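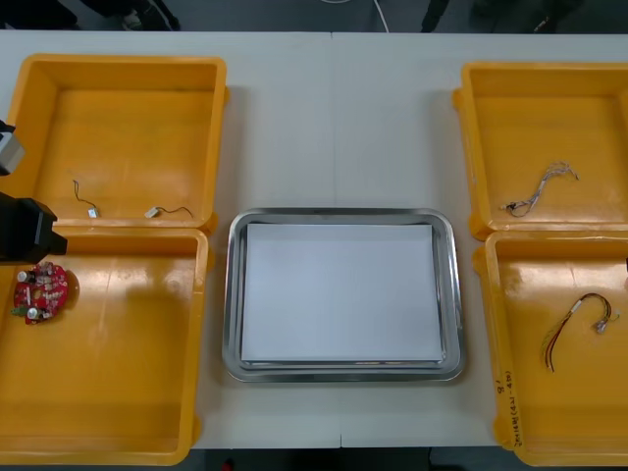
4. Running the sorting demonstration on an open day

This is the part of the day that visitors remember, so give it a proper run-through before the doors open. The steps below come from the Plevaven open day on Saturday, June 21, 2025, when Canan Başaran and Jaime Carrilho ran the table from morning to closing and still had people asking for one more go!

4.1 Laying out the table

1. Put two yellow bins on the left and two on the right, each pair edge to edge.
2. Set the steel tray between the pairs, slightly nearer to the front edge of the table.
3. Lay white paper flat in the tray. Parts show up far better against it, both for the arm and for the people at the back.
4. Place the parts: small wire leads in the far left bin, the round red circuit board in the near left bin, and one wire harness in each bin on the right.
5. Spread the loose ends of the harnesses a little.

Note: The coloured harness (red, yellow, black and white) goes in the near right bin. Children nearly always ask for that one first.

Caution: Never move a bin while the arm is powered. Press the stop button, wait for the green lamp to go out, then reach in.

4.2 Starting up

6. Switch on the Devent control box and wait for two short beeps.
7. Choose Trolley from the start menu. This is the slow visitor program, with arm speed limited to 220 mm per second.
8. Run one full cycle with no visitors at the table. The arm should visit all four bins and return to rest.
9. If it stops short over a bin, go to section 7 and repeat the bin height check.

4.3 With visitors

10. Keep everyone 800 mm back from the table edge. Tape on the floor works well.
11. Let a visitor name a part, then select it on the touch panel. There is a lovely hush while the arm makes up its mind - let it happen, and save your explanation for afterwards.
12. Limit groups to 18 people. With more than that, the back row sees only heads.
13. After each group, return all parts to their bins by hand, with the arm stopped.

Caution: Hold circuit boards by the edges. The tall capacitors bend easily if a board is picked up from the top.

Note: If the gripper misses, tell visitors what you are going to change and try again. Haruna Hayashi found in April that a missed pick brought more questions than a clean one, and some of them were very good questions indeed.

4.4 Closing down

14. Send the arm to rest and switch off the control box.
15. Replace the paper if it has creased.
16. Write the number of cycles in the log book. Above 400, book a finger pad check with Ingegerd Backlund before the next event.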